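From: Etornam Abubakari
To: growers-policy list
Date: Jun 12, 2021
Subject: Re: Kenurham license fees, second draft

Quick one, between calls. Read the second draft last night, all 70 pages. Fees first as thats what everyone is writing me about.

Fernanda Azevedo wrote:
> Has anyone got the new fee table straight? The March draft had
> small indoor growers at 300 a year and now I'm seeing 700 in
> section four. Cabral says it's a typo, Nelasance says they were
> told it's final. We have to budget either way. Also is the
> Pistport delivery rule still in?

Not a typo. 300 is the application fee, 700 is the yearly license. Two seperate lines now, March had them lumped together. So first year you pay both, after that just the 700. Bad wording, I agree, and I've told the town clerk so.

Delivery – still in, but moved to the back, page 61 or so. Pistport drivers can come into Kenurham with a manifest. No overnight storage in the van. Cabral's people wanted that changed and didn't get it.

The setback from schools is the one I'd worry about. They went from 500 feet to "a reasonable distance", whatever that means. Could be better for us, could be a lot worse depending on who sits on the board next year. Please write in on that. 221 letters so far and most are about smell.

Nelasance is drafting a joint letter, short, one page. Send me your business name if you want on it.

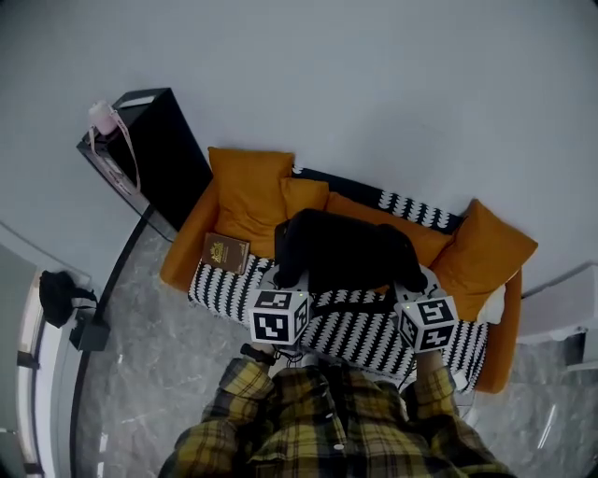
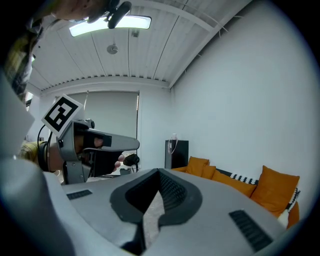
Do growers who already hold a license have to apply again under the new draft?

Existing licenses carry over until they expire, then you renew at the 700 rate with no application fee.

More when I've been through the appendix.

Etornam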